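Want to come help out at our open day? We need a few more hands

We're opening up the Fellach workshop on Oct 17, 2026, and I'm looking for people to take part. You don't need to know a thing about robots. If you can set a table, put away silverware and talk to strangers without hiding in the bathroom, you're pretty much who I'm after!

I've been at Fellach long enough to remember when our demos were a slide show and a plate of cookies. Visitors were polite and then they left. In July we tried it differently and let people get their hands on the gear, and we couldn't get them to go home. One man spent the whole afternoon on spoons. So that's the plan again, only bigger, and I can't run all of it by myself.

The main draw is the kitchen table station. Visitors take a hand-held gripper, pick up ordinary kitchen things with it, and find out how much their own fingers do without being asked. It's harder than it sounds (I still drop things, and I do this for a living).

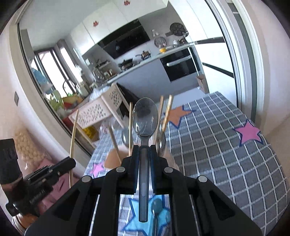 I need helpers for 2 shifts, morning and afternoon, and you can sign up for one or both. You'd show people how to hold the gripper, let them have a go, put everything back where it was and start over with the next person. Kids will want a second turn. Let them have it if the line is short, and if it's long, send them over to the Rasov arm, which waves and stacks cups and is very popular with anybody under ten.

We can take 85 visitors at a time, so it gets loud. You'll be on your feet for most of your shift — please wear real shoes. Lunch is on us, and tell me ahead of time if there's something you can't eat. We pay a flat rate for each shift, and I'll send you the amount and the paperwork when you write. You do have to be 18 or over, and you need to come to a short practice session the evening before.

Torquil Forsyth is handling sign-ups with me. Write to either one of us through the contact form on the Fellach site, put "open day" in the subject line, and say which shift you'd like and whether you've worked with the public before. It's fine if you haven't. If you speak a second language, mention that too — we had visitors last time I could only point and smile at.

Parking is behind the building, and the side door will be open for helpers an hour before the first visitors come in.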